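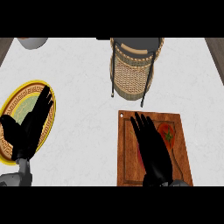 Does a forfeited game count toward the 11 a team needs for playoff seeding?
Forfeits count as games played for both teams, and the score goes in as 1-0.

That is the wording I would put in the Beltside league rules. Current text is silent on it.

On January 7, 2019, Tamer Chidiac wrote:
> Emetti forfeited to Hourani in September. The standings page
> shows Hourani with 10 games. Are they short for seeding?
> Also, is the roster fee still 400?

Hourani is not short. The standings script skips any row with no attendance entry, and game 148 has none. I will enter a zero by hand and rerun it. Point difference for Hourani goes up by one, which leaves them level with Ralturero. Head-to-head decides that, so the order stays as posted.

Fee is still 400 per team. The forfeit bond is separate and gets billed with the spring invoice.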